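Notebook, June, continued. Budget stuff for the garment handling setup

Started 9:30, Chiharu Furukawa on the other gripper. Want the purchase list done before Drosdale close their order window. Notes as I go, tidy up later (probably not).

Grippers
Have two hand-held. Need a spare pair. If one linkage goes we lose the whole session, single-hand data no use for the folding task. Burport quote covers the pair plus 8 spare pads. Pads are the thing that wears so ask for price on pads alone, their sheet lumps everything togehter.

Printed brown garment today, spread on the white textured cover. Edge pinch from the left, second gripper coming in at the lower corner. Thin hems are where I'd want softer pads. Chiharu says same pads, just close slower. Try both before spending anything.

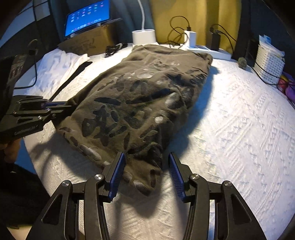
Tsuchiya do a softer pad, lead time 5 weeks. Too long for this round, put it under "later". Ask if they'd send one sample set.

Arm mounting
The big line. Cemov arm, one unit now, second only if the first passes the corner grasp test. Don't let anybody talk us into two up front. Need from Cemov in writing:
- flange drawing, does our gripper bolt on or do we pay for an adapter
- cable length from controler
- what service costs after year one
- is the training day extra

Mounting plate we can cut ourselves. Leave it out of the quote.

Power and lighting
One strip at the back of the table, two chargers in it, cables looping over the cloth. Arm controller can't share that. Budget a separate strip, wall mounted, plus 5 cable clips per side. Cheap, do it first.

Lamp: gooseneck, blows the cloth out to white right under the head, weave shows fine over on the right. Want a diffuse panel, two if money allows. Chiharu thinks a sheet of tracing paper over the lamp for now. OK but not near the hot part.

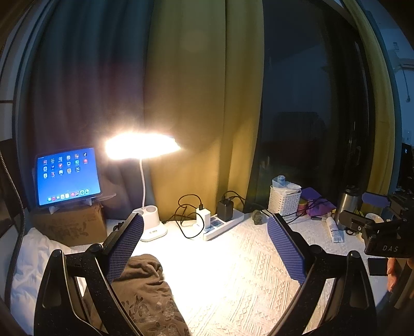

Fabric stock
30 garments, secondhand, mixed. Mostly thin, a few with heavy hems. Prints as well as plain, glossy prints especially. Goes on consumables, not equipment, so no quote needed.

To do
- mail Burport re pads separate
- Cemov questions above, Chiharu sending
- measure table depth for the arm base!! forgot again
- move spare pair up the list if Drosdale come in under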